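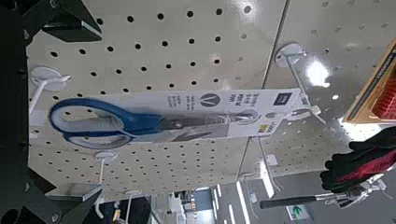 商店洞洞板上挂装的剪刀，采用白色长条纸板背卡。资料图片

Lirkance发布挂装包装技术规范修订稿 吊孔撕裂与背卡翘曲列为必检项目

本报Drarnavier讯 文具与小五金行业技术联合会Lirkance于6月公布《小型手持用品挂装包装技术规范》修订稿，面向会员企业征求意见。修订稿适用于剪刀、美工刀、卷尺、订书机等以背卡形式在零售现场悬挂陈列的商品，对背卡材质、吊孔结构、刃口防护、条码位置和拆解回收标识作出规定。食品、药品和化妆品的挂装包装不在适用范围之内。

现行文本以塑料泡罩与纸卡的复合结构为主要对象，纸卡仅被视为承印和衬托部件，对其力学性能没有单独要求。近几年会员企业陆续改用全纸或少塑结构，背卡由衬托部件变为承重部件，原有检验项目已不能反映实际的失效形式。修订工作由Lirkance包装工作组承担，工作组负责人为Vratislav Vrabec，试验部分由Dito检测中心完成。

据修订说明，Dito检测中心共对1,607件挂装样品进行了试验，样品由会员企业按正常出货批次提供，不接受专门制作的送检件。试验内容包括静态悬挂、反复取放、湿度循环和跌落。跌落试验在运输箱内进行，其余三项均在模拟货架上进行，挂钩形式由提供样品的企业自行申报，并在报告中注明。

在出现失效的样品中，约69%的失效发生在吊孔周边，其中以吊孔上缘撕裂最为常见，其次为吊孔两侧起皱后分层。吊孔以外的失效主要为背卡弯折、扎带松脱和热封边开口。报告指出，吊孔撕裂与商品总重之间的关联不如预期明显，重心偏离吊孔中轴线的影响更大。剪刀类商品手柄一端明显重于刃口一端，若以手柄朝向一侧的方式固定在背卡上，吊孔单侧持续受拉，撕裂起点几乎都落在受拉一侧的圆角处。

修订稿据此增加了重心偏移的限制条款。商品在背卡上固定完毕后，应测量重心与吊孔中轴线的水平距离，并计算其与背卡宽度的比值。比值超过附录所列限值的，须改变固定位置，或采用加强吊孔。加强吊孔可使用双层折叠纸板，也可在背面粘贴加强片。粘贴加强片的，应在拆解说明中写明其材质；加强片与背卡材质不同的，须能够徒手剥离。

吊孔形状方面，修订稿保留圆孔和蝶形孔两种基本形式，对开口式吊孔设定了更严格的使用条件。开口式吊孔便于店员补货，可以不取下前排商品而直接挂入，但开口两侧在反复取放后容易外翻。修订稿规定，开口式吊孔仅可用于总重较轻的商品，且必须通过加严的反复取放试验。圆孔和蝶形孔的圆角半径由推荐值改为强制值，模切后不得留有毛边或未切断的连点。

材质条款以纸板的纵横向差异为重点。长条形背卡的纤维方向若与长边垂直，在湿度变化时容易沿长边卷曲，商品随之向外倾斜，相邻商品互相勾挂。修订稿要求背卡长边与纸板纵向一致，并须在印刷文件和模切文件上同时标注纸张方向。对于因拼版原因无法满足该要求的产品，企业可提交翘曲量测试结果作为替代证明，测试应在湿度循环结束、样品恢复至标准环境后进行。

翘曲量的测量方法也有调整。现行文本规定将背卡平放于平台上测量四角离台高度，修订稿改为悬挂状态下测量。Dito检测中心包装实验室工程师Janka Holub在技术说明会上表示，平放测量时商品自重会将背卡压平，所得数值普遍偏小。她说：“同一批样品，平放合格，挂起来不合格，这种情况在长卡上很常见。企业按旧方法做了内控，到了门店仍然收到退换，数据对不上。”

刃口防护部分由一般性要求改为分级要求。修订稿按照刃口是否外露、刃尖形状以及商品能否在不破坏包装的情况下开合，将剪刀和刀具类商品分为若干级别，分别规定护套、卡槽或扎带的最低配置。对于允许消费者在购买前触摸手柄的敞开式背卡，刃部须完全处于护套或卡槽之内，且施加规定拉力后刃口不得露出。扎带穿孔应避开刃口投影区域，防止运输振动中扎带被割断。儿童用圆头剪刀另按附录执行。

修订稿不要求全面取消塑料部件。透明罩、护套和扎带仍可使用塑料，但应与纸质背卡分离，不得采用大面积满版热封。热封仅允许在商品轮廓周边以窄边形式进行，撕开后背卡残留的塑料面积不得超过限值。背卡表面覆膜原则上不再推荐，企业可改用水性光油。采用光油的背卡应增加耐摩擦试验，重点检查条码区和警示语区在取放后是否仍可辨认。

Bellamy是较早采用全纸背卡的零售企业之一，其自有品牌文具已有部分品类按修订稿思路改版。该公司包装采购主管Didier Boyer介绍，改版后的主要困难来自供应批次之间的差异，纸板定量相同，挺度仍可能相差较大。公司目前在进货检验中增加了挺度抽测，并要求供应商在更换纸厂时提前书面通知。他认为，修订稿只规定纸板的最低挺度，没有规定批次内的允许波动，建议在正式文本中补充。

Boyer还提到陈列设备的影响。部分门店使用双线挂钩，部分使用单线挂钩，挂钩与孔板之间的间隙也不一致，同一种吊孔在不同门店的磨损程度有明显差别。Bellamy建议在附录中给出挂钩线径和端头形状的参考范围。工作组答复称，陈列设备不属于包装规范的管辖对象，但可在附录中以资料性内容列出试验所用挂钩的尺寸，供零售企业对照。

孔板本身的孔距和孔径同样未纳入规范。工作组在编制说明中解释，现有门店孔板规格来源较多，更换周期长，强行统一不具备操作条件。修订稿仅要求企业在包装规格书中注明背卡外形尺寸和建议的最小横向间距，由零售企业自行换算为孔位。长度较大的背卡，还应注明建议的上下排间距，避免下端抵住下一排挂钩。

中小企业对试验费用表示关切。经营剪刀和裁纸用品的生产商Vilém Malý在书面意见中提出，湿度循环试验周期较长，产品规格繁多的企业若逐一送检，负担较重。修订稿初稿曾要求每一规格单独试验，经讨论后改为按系列送检：背卡材质、厚度和吊孔形式相同的产品可归为一个系列，选取总重最大和重心偏移最大的规格各一种进行试验，结果适用于整个系列。若二者为同一规格，则只需试验该规格。

Malý同时要求明确库存包装的处理办法。按照修订稿，正式文本生效后设七个月过渡期，过渡期内新旧包装可同时出货；过渡期结束前已印制完成的背卡，凭印刷批次记录可继续使用至用完，但刃口防护条款不适用该豁免。对于旧结构包装，企业可通过加装护套满足刃口防护要求，无须重新印制背卡。

条码与标识条款改动较小。条码应位于背卡背面下部，不得跨越折线，与吊孔、穿孔和模切边之间须保留空白区。正面下部可重复印制条码，但两处编码必须一致。拆解标识由文字说明改为图形加文字，图形须表明各部件的分离顺序。多语种包装可只印一套图形，文字部分按销售地区要求执行。

合格判定方式方面，修订稿将检验项目分为必检和选检。吊孔静态悬挂、反复取放、悬挂翘曲量、刃口防护拉力列为必检项目，任何一项不合格即判定该系列不合格。耐摩擦、跌落和热封残留列为选检项目，由供需双方在合同中约定。首次送检不合格的，企业可在整改后复检一次，复检样品须来自整改后的批次，并附模切刀版或固定方式的变更记录。

Vrabec表示，必检项目的限值均取自试验数据，工作组没有直接沿用其他行业的数值。他说：“玩具和电池的挂卡也有现成的限值，但受力方式不一样。剪刀是细长件，重心又偏，照搬过来偏松。”对于湿热地区是否需要另设湿度条件，工作组尚未形成一致意见，修订稿中暂以注释形式保留，待收到相关地区企业的数据后再行处理。

Lirkance秘书处的Senan Mac Mathúna负责意见汇总。据其介绍，征求意见期为八周，会员企业可就条文、限值和附录分别提交意见，涉及限值的意见应附试验数据和样品说明，注明试验环境、挂钩形式和样品数量。非会员企业可通过所在地区的行业组织转交。秘书处将对全部意见逐条答复，答复表随送审稿一并公布。

修订稿全文、试验报告摘要及意见反馈表可向Lirkance秘书处索取。Dito检测中心在征求意见期间接受悬挂翘曲量测量方法的比对申请，参加比对的企业实验室须自备测量支架，比对样品由该中心统一制备和分发。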